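5. Teaching a task with the hand grippers

This section is for the person who stands at the teaching table. In the older Koech line the programs were written in the office by an engineer, and the operator only pressed start. With Petus the operator shows the work with the own hands and the system learns from many repetitions. Please read the whole section before the first shift at the table, also if you have been packing or assembling at Rumel for years.

5.1 Before you begin

1. Report to the shift lead that you are leaving the line. The time at the teaching table is paid as normal work time and is not counted in your piece rate.
2. Take off watches, rings and loose bracelets. Roll long sleeves up above the wrist.
3. Check that both grippers open and close fully when you move your fingers. If one is stiff, put it back and write it in the fault book.
4. Lay each cable so that it falls freely below your hand. It must never cross over the workpiece.
5. Adjust your standing place so that the elbows are a little bent when the grippers are over the middle of the table.

Caution: Do not step over cables on the floor. Walk around the table, even when it is longer.

5.2 Handling a folding lattice part

Parts with crossed links are more difficult to teach than boxes. The links move all together, so a small push at one end is felt at the other end.

1. Let the part stand on its two side panels. Do not begin while it still rocks.
2. Bring the left gripper to the part first and keep the right gripper waiting at its own side of the table.
3. Close the gripper slowly until you feel resistance, then stop. Squeezing harder does not give a better hold.
4. If you attach a strip or a panel, turn it in the air before you come close to the lattice. 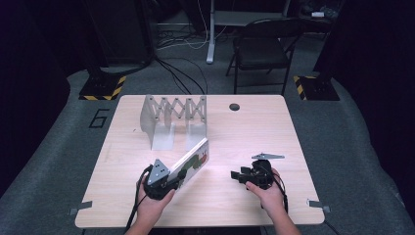 5. Bring the strip to the end of the part in one calm movement. If you miss, go back a hand's width and try again. Do not correct with many small touches, the system learns these touches too.
6. Open the gripper and move it straight away from the part.
7. Say "good" or "repeat" aloud. Only repetitions marked as good are used for learning.

Note: Keep the links away from your bare fingers. They can pinch when the lattice opens or closes.

Note: A slow repetition is better than a hurried one. In the Wonley hall we saw that people from the line work too fast in the first hour, out of habit.

5.3 How many repetitions and how long

One task needs 100 good repetitions before the first test. Work in blocks of 35 minutes and then change with your partner. The longest time at the table in one shift is 90 minutes, all blocks together. The grippers are not heavy, but the shoulders become tired and you notice it late.

For the lattice part the two teams collected 1,594 good repetitions until April. Muthoni Obura has put together a short list of the most usual mistakes from this work. It hangs beside the fault book, and it is worth reading before the second block.

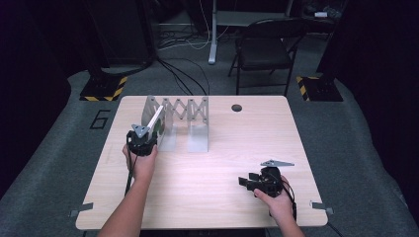
What happens to my place on the line when the system has learned my task?

Your place is kept while the task is being taught and tested. After this, the repeating part of the work goes to the machine, and you are offered training for checking, refilling and teaching the next part. The pay group stays the same or goes up. Talk with Damian Riedl before the test week if you would prefer to stay at hand work, there are still stations for it.

5.4 After the block

1. Lay both grippers down with the jaws open.
2. Write the number of good repetitions and your initials on the sheet. The initials serve for the time account only and are not given to the learning system.
3. Write down everything that felt strange, also if the repetition was good. A part that sits differently from yesterday is important information for the test.
4. Tell your partner which gripper you would watch more carefully.

Caution: If you have pain in the wrist or tingling in the fingers, stop in the middle of the block. You don't need permission for this, and the block is counted as complete.

Last updated: April
Questions about this guide: Petus help desk, Rumel, Wonley hall | © Rumel | Back to top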